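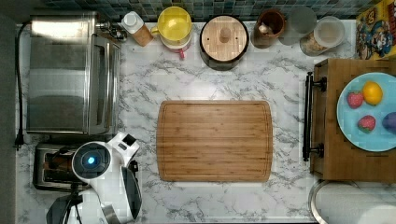 4. The fruit-to-board task and how it went wrong

4.1 What was supposed to happen

The task was chosen for being dull. The arm reaches to the light blue plate on top of the drawer unit, takes one strawberry, sets it down on the cutting board, and goes back to its rest pose. An adult does this without breaking off a conversation. We had planned to spend an afternoon on it and then move on to the drawer, which we thought of as the hard one. We spent most of June on the strawberry.

The arm ran the Rornness motion planner with the Wedov grasp model on top, both as described in Section 3. Neither was changed between the simulated runs and the real ones, a point of pride at the time. We gave the system 50 attempts at the Dorkstead kitchen, in the order set out in Table 2, and agreed beforehand that we would not stop to tinker. In simulation the same setup had finished 92 per cent of its attempts. On the real counter it finished 26 of the 50.

4.2 Sorting the failures

That left 24 failures, and our first mistake was to treat them as one problem. We blamed the grasp model, which seemed fair, as it was the part we had not written ourselves. Only when Amna Bangash went back through the joint logs with a ruler and a great deal of tea did it become clear that the grasp model had been asked to grasp anything at all in just nine of the failed attempts. In the other 15 the arm had stopped before it got near the fruit.

The nine grasp failures need little comment. The fingers closed on the leaves of the strawberry and came away with the leaves, or closed a little high and squeezed the fruit out sideways. Force at the fingertips was within limits every time. The limits had been set using a rubber strawberry, and we can report that a rubber strawberry is a poor guide to the feelings of a real one.

4.3 The quiet stop

The 15 early stops are the reason for this section. In each, the arm left its rest pose, travelled part of the way over the cutting board and halted. No fault was raised. The light on the wrist stayed blue, which in our setup means "ready". The log said "waiting", with no word on what for. After the time limit ran out the attempt was marked as failed and the arm went back to rest as though it had kept its side of the bargain.

The cause lay in the safety layer, which we had taken over from the older Mughal arm and had, it must be said, been rather pleased not to write again. That layer keeps a margin round anything the depth camera reports as solid, and pauses the arm if the margin is crossed. A pause is cleared when the thing moves away. This works well for people, who do move away. It works less well for a toaster.

The toaster and the toaster oven both have shiny metal tops. Under the ceiling lights these gave false depth points, floating in the air above the counter. The points came and went with small changes in the arm's own position, as the arm itself threw light and shade on the metal. So the arm would move, a patch of nothing would appear inside its margin, and the safety layer would politely wait for the nothing to leave. With the arm now still, the reflection was still too, and the nothing stayed where it was.

We tested this by laying tea towels over both appliances and running the same start poses again. None of the 15 stopped early. The towels are not offered as a contribution.

4.4 Was it safe?

One could argue that a robot which stops for no reason has at least failed in the right direction. We argued this ourselves for most of a week. The trouble is what it does to the people standing nearby. By the second day we had all fallen into the habit of nudging the arm past a quiet stop by pressing "resume", a button that drops the margin to zero for 3 seconds. It was pressed in set-up runs only, never in the counted attempts, but it was pressed a good deal, and on one occasion it was pressed while a colleague was reaching across the board. The arm caught the edge of her sleeve at low speed. She was unhurt and has been gracious about it.

The incident note, filed on 2021-03-15 for an earlier trial of the same layer, had warned of just this habit. It was found in the shared folder afterwards, under a file name that did not invite reading.

The blue light made matters worse. It showed "ready" during normal motion, during rest and during a quiet stop, so the one thing a bystander could see told them nothing about whether the arm was done or about to carry on.
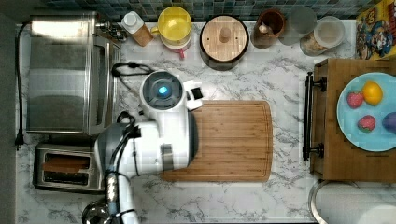

4.5 Changes made

The pause now ends in one of two ways. If the margin is clear, the arm carries on at a quarter of its usual speed until it has left the area. If the margin is still crossed when the time limit is reached, a fault is raised, with the position of the offending points written to the log in plain numbers. Depth points that appear only while the arm is moving, and that have no support from the surface below, are marked as doubtful. A doubtful point slows the arm but cannot stop it. We were uneasy about that last rule and have kept a full stop for anything larger than a hand.

The "resume" button no longer touches the margin. It has become a good deal less popular.

The light turns amber in any pause. This took one line of code and had been on the list since the Mughal arm. The rerun of the full set of attempts, with the appliances uncovered and the grasp limits set again on real fruit, is reported in Section 5.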